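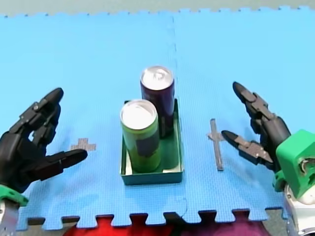
## Dec 20, 2025 -- Left injector, Powell

Locomotive cold, boiler drained to below the clack valves. Injector off the left side and on the bench.

Complaint from the running log: picks up normally at high pressure, gets fussy as pressure drops, then knocks off on rough track and won't restart without shutting the water and starting over. Right injector has no such trouble on the same tank water, so feed temperature is not the first suspect.

### Strip

Steam cone tight in the body, came out with the pin spanner after a night in penetrating oil. Combining cone is scaled on the inlet side, thin but hard. Delivery cone bore looks round and is not scored. The overflow valve seat is pitted on one side, enough to pass air.

Descaled all three cones in the weak acid bath, 10 minutes, rinsed, then another 5 for the combining cone only. No wire brushes on the bores. Used a wooden dowel and rag.

Delivery cone throat gauged with the taper pin. It goes 2 thou deeper than the mark scribed at the July overhaul. Within what we have run before. Left it alone, but a new one should be on the Flodari order when that goes in.

### Overflow valve

Lapped with the fine Arura paste. Marking blue shows a full ring now, slightly wider on the pitted side. One pit still visible outside the contact band. Did not chase it.

### Feed side

Hose union at the tender was only a little past hand tight, and the washer had taken a set. Replaced it. The strainer basket had coal grit in the bottom and a split along the soldered seam. Resoldered. If it splits again it needs a new basket, there isn't much sound mesh left at the joint.

I think the air leak at the union explains most of the knocking off. The overflow seat would account for the bad restart. Both were fixed at the same time, so we won't be able to separate them.

### Next

- Refit injector, new joint rings throughout. Copper ones are annealed and in the tray by the vise.
- Hydro the delivery pipe to 200 psi before lagging goes back -- the flange nearest the clack wept last time.
- Steam test standing, both injectors, from full pressure down to around half. Write down the pressure where each one quits.
- If it passes standing, try it on the Trerano turn with the water regulator set where the crew normally leaves it.
- Check the right side union washer. Same batch as the bad one.

Open question: the steam valve spindle has some side play and I did not repack the gland. It doesn't leak at present. Leave until the steam test.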